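4.2. La taza como caso difícil

La bibliografía promete desde hace años un robot que recoja la mesa. Nosotros nos conformamos con que levante una taza. El banco de pruebas Flosdale reúne 2373 episodios simulados de tareas domésticas, de los cuales 600 consisten en retirar vajilla de un tablero de madera. Cualquier adolescente los resolvería, si quisiera (variable que no modelamos).

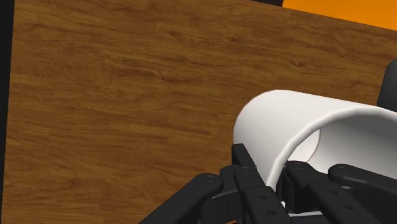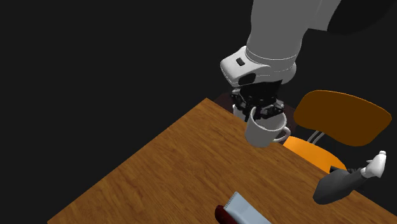
Figura 3. Entorno simulado: pinza negra y objeto blanco, en dos vistas.

Contamos como éxito que el objeto siga en la pinza al cabo del episodio. Con este criterio, bastante indulgente, la política Cheetham completa 231 de los 600 intentos. La política Bronville alcanza una cifra parecida, aunque tarda casi el doble y se detiene a menudo a recalcular un agarre que ya era correcto. La mayoría de los fallos se produce en el cierre de los dedos; el resto, durante el traslado, donde una taza inclinada puntúa igual que una derecha. El café no forma parte de la simulación, lo cual favorece a ambas políticas. En la sección 4.3 repetimos la prueba con fricción reducida.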